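Printed fabric, or how I ended up with outer space on the table

So I finally did something about the fabric pile. If you've been reading for a while you know the one, it lived on the chair by the window and every August I swore I'd deal with it before school started. This year I did!

Most of it is printed stuff I bought for tabletops and backdrops. I got hooked when Meriem Bensaid gave me a piece left over from her market stall (hi Meriem, I still owe you lunch) and after that I couldn't walk past a remnant bin. I paid four dollars for one piece and felt like I'd robbed the place. Then I went back the next weekend and spent 70, so that evened out.

What I kept

I went through the pile with one rule, which was that I had to be able to say where I'd use a piece. Plain colors mostly went. Anything with a scratchy feel went too, and so did a fake brick print from a shop called Pasar that I had loved in the store and never once unfolded at home. Two went to my sister, who wants to line drawers with them. I have my doubts but they're her drawers.

The landscapes all stayed. I have a weakness for prints that look like a place, and they're more useful than you'd think. A busy floral tablecloth fights with whatever you put on it, but a big sky or a field just sits there being a background. Bright things look great on them, red especially.

My two favorites are the space one and the meadow. Space is deep navy and black with white stars all over and a bright blue nebula winding through it, and it goes almost white in one patch. The meadow is dark green with tiny flower dots in yellow, orange and red. I wasn't planning to use them together, but I like them overlapped at a slant, so one minute you're in the galaxy and then there's grass. The little red rectangle looks so good against the blue!

And yes, there are fold lines. I know. I'm a folder, my mother was a folder, and I own an iron that I mostly use as a doorstop. 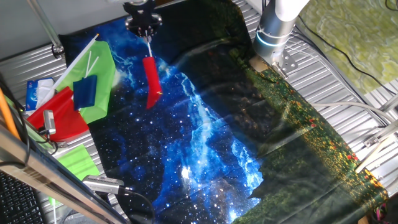
Storing them without the creases

I'm trying to reform, so the big ones are going on tubes. I saved up four long cardboard ones from wrapping paper and I roll the fabric with the print facing out, then tie it loosely with a strip of old T-shirt. Rubber bands leave dents, I learned that with a tablecloth I really liked. The tubes stand in the corner behind the door for now.

Small pieces still get folded, but in thirds, and I change where the folds fall when I remember to. Next up is the ribbon drawer, and I'm already dreading it.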